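Two-finger gripper drops plates with a thin rim. Change the fingers or change the whole gripper?

Posted in: Arms and grippers
Posted by: kettle_axis, 4 Mar 2024

Hello all. I have two arms that I use for kitchen tasks, mounted low so that they reach up and over the front edge of the counter. On both I have the Jolgate two-finger gripper with the black fingers that come with it. I am satisfied with it for cups. For plates I am not satisfied at all.

My test is simple. The arm must take the plate by the rim, lift it, and put it down at another place on the same counter. I made 88 trials with the plate and 30 with a cup. With the cup I lost only two. With the plate I lost more than half, and nearly always in the same manner: the fingers close, the plate tilts, and the rim slides out on the lower side. When I increase the closing force it becomes worse, because the plate jumps forward.

I have the possibility to borrow an Endetti gripper, which has wider fingers and a softer pad, but the adapter for my wrist costs money and I must then do the calibration again for both arms. Before I do this I would like to know if somebody has compared them on tableware. My questions are:

- Is the plate problem from the fingers or from the approach angle?
- Is the camera at the head enough for this, or do I need a camera at each wrist?
- Does the bowl behave like the plate or like the cup? I did not test it seriously yet.

I use the Dergate controller with the standard settings. The plate is shallow and its outline is a bit triangular, with rounded corners, so the curve of the rim is not the same everywhere. Maybe it is important.

Thank you in advance, and excuse my English.

ribbed_base

I have used both, so I try to answer in order. I had the Jolgate for one winter and after that the Endetti, and I kept the records of 351 grasps with each on the same set of dishes.

For cups there was no difference that I would pay for. For plates the Endetti was clearly better, but when I looked at the records again I saw that most of the improvement came from something else. Together with the new gripper I had also changed the approach. Before, I came from above with the fingers nearly vertical. After, I came from the side, almost flat, with one finger under the rim and one over it. When I put the Jolgate back and kept the flat approach, it lost only a few plates more than the Endetti. So my opinion is that you should change the angle first. It costs nothing.

A flat approach needs that the lower finger can go under the rim. With a shallow plate you do not have much height. I let the plate stand near the front edge, and the gripper comes from outside the counter. My layout for the comparison is a pale green plate in front on the left, the white bowl behind it, two cups and a spoon on the right, and the food packages along the back. I leave the packages there on purpose, because with a clean background every camera looks good.

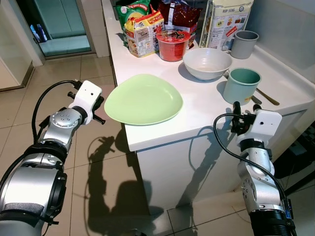

How I would do it, step by step

1. Put the plate near the front edge. Mark its place with tape, so that you compare the same thing every time.

2. Lower the wrist until the fingers are nearly parallel with the counter. Look where your cable goes. Mine makes a loop on the outside of the arm and it has enough length, but if yours is short it will pull at this angle.

3. Close slowly. On the Dergate there is a separate value for the closing speed, and the standard setting is too fast for a rim. I went down to one third.

4. Wait 800 milliseconds after closing, then lift. Without the wait my arm began to lift when the fingers were still moving.

5. Turn the plate a little between the trials and write down if you took it at a corner or at a flatter side. With your triangular form I expect the flatter side is easier, but I did not test such a plate in a systematic way.

About the cameras: the head camera is enough to find the plate. It is not enough to see if the finger is under the rim, because the white housing of the gripper comes in between. I added one wrist camera, on the left arm only, and I was content with it.

The bowl behaves like the cup if you take it over the wall, with one finger inside. For the spoon I have no good advice. I lose the spoon with every gripper.

teal_door

Buy the Eklund. Three fingers, problem solved.

mintcup2

I do not agree with the answer about the Eklund. I had it on loan for this same task. Three fingers are very nice for a cup from above, but on a rim the third finger has no place to go and it pushes the plate away. Maybe there is a mode to keep one finger open, but I did not find it in the manual.

To the original poster I would add one small thing. Before you borrow anything, put a thin strip of silicone on the Jolgate fingers, only on the last part near the tip. I glued mine and it became a little crooked, but the rim did not slide any more as before. You should repeat the finger calibration after it, because the fingers now meet earlier and the controller believes that there is an object.

I cannot say how long the strip lasts. Mine is still on.

Contact | Terms of use | Copyright 2024 the posters and the site | Back to top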